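3.2 天板表面の反射と木目

評価対象には、Triltdale社製の作業机に用いられる淡色の木製天板を選定した。表面の平滑さは清掃性に寄与する一方、照明の映り込みを生じやすく、木目の視認性を低下させることがある。Ní Chonaillの分類に従い、本節では木目の明瞭度を「明瞭」「中間」「不明瞭」に区分し、同一天板内での分布を調べた。観察区画は84とし、区画ごとに5名の評価者が独立に判定した。
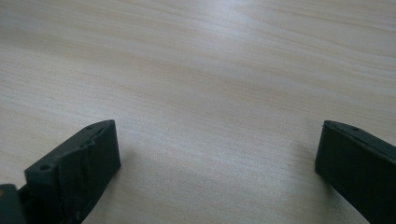
読了時間:約2分

図3 天板表面の外観。木目は緩やかに波打ちながら概ね横方向に走る。上部中央寄りに反射による明るい帯がみられる。

図3において、反射帯の内部では木目が淡く、地色は白みを帯びた灰色に近い。画面下方では木目がやや明瞭となり、色調もわずかに暖色側に寄る。筋の濃さは一様でなく、細く淡い黄褐色のものと、やや暗い褐色の帯とが混在する。

判定の結果、全評価者が「不明瞭」とした区画は17であった。評価が分かれた区画は反射帯の境界付近に集中しており、Mulcahyが塗装合板について報告した傾向と一致する。なお、判定には木目の方向に関する設問を含めていない。

反射の影響を分離するため、照明の入射角を変えて同じ区画を再度判定した。Clarnon法による補正後の明瞭度指数は、最大値を100としたとき、反射帯の外側で安定した。帯の内側では評価者間のばらつきが残り、補正のみでは木目の濃淡を十分に復元できなかった。この点については、4.1節で塗膜の光沢度と併せて検討する。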